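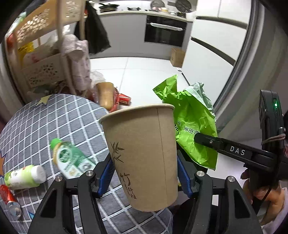

Fig. 1. Paper cup with the bamboo leaf print, 竹纤维 (bamboo fiber). Table with bottles and red can to the left, green bag hanging behind.

Flateo: what gets left on the table
Project report, Materials and Waste module, Kesterdale
Submitted 24th November

1. What we wanted to find out

Drinks packaging in shared rooms. What kind, which bin it goes in, whether people can tell from the print. Original plan was all food packaging but that got too big fast, so drinks only, plus whatever bag was in use for the rubbish.

2. Method

Common rooms at Rekatthorpe, 18 visits, evenings mostly. Clear the table, sort by material, write it in the log sheet. Categories: paper cup, plastic bottle, can, other. Caps left on bottles counted with the bottle. Labels not peeled (we tried, takes forever). 299 items logged in total.

3. Paper cups

The biggest headache. 80 in the log. The one in Fig. 1 is kraft brown with a wide rolled rim and a seam down the side, dark brown leaf sketch, and the characters for bamboo fiber. Reads as natural. Several people in the survey put a brown cup straight in the paper bin on color alone, and put plain white ones in general waste. Print says what the fiber is meant to be, not what the lining is. We could not test linings, no lab time, so cups are logged as "paper, lining unknown" all the way thru.

4. Bottles and cans

Easier. Cans need no explaining, everyone got those right. Plastic bottles mostly right too, exept small ones, which went in general waste a lot more than the full size drinks bottles. Same table in Fig. 1 has both, the drink bottle with the green cap and a small white one lying on its side. Round tables worse than square for stuff rolling off. Not in the original questions but it kept coming up in the notes so it goes in.

5. Bags

Thin green bags, logged seperately. A bag hung up near the table got used. A bag on the floor did not, or got shoes put on it. Would like to do this part again properly in March with the same bag in both places.

6. Problems

Log sheet changed after the second visit, old rows copied over by hand. Survey question 3 was badly worded, left out of the results. Word limit is 2,000 so the full table is in the appendix.

7. Next

Ask Amato (the cup supplier) for lining info. Redo question 3. Hang the bags.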